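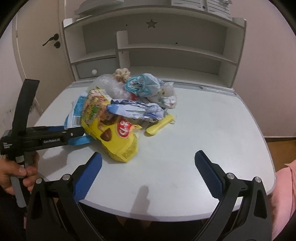
Simstead to Start Collecting Snack Bags and Plastic Film

SIMSTEAD, Monday, March 24, 2025 - Households in Simstead will be able to set out snack wrappers and plastic bags for separate pickup starting in June, the town said.

The first round covers 900 homes in the Gisitden neighborhood. Trucks will come every 2 weeks, and the material will go to the Bernero sorting plant in Ledesma.

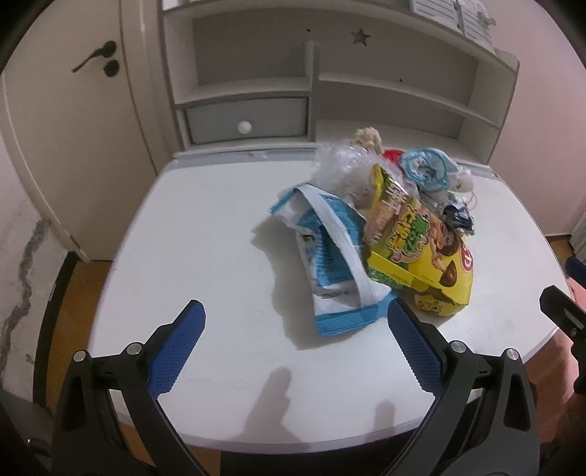 Residents are asked to empty packaging and shake out crumbs before putting it in the collection sack. Rinsing is not required. Mixed piles will need some sorting at home. A crumpled snack bag or a clear wrapper can go in, but a printed snack box like the yellow one belongs with paper if it is cardboard, and rope toys and string must be left out because they wind around the plant's rollers.

A trial last year involved 392 homes. Sacks must be at the curb by 7 a.m. on pickup day.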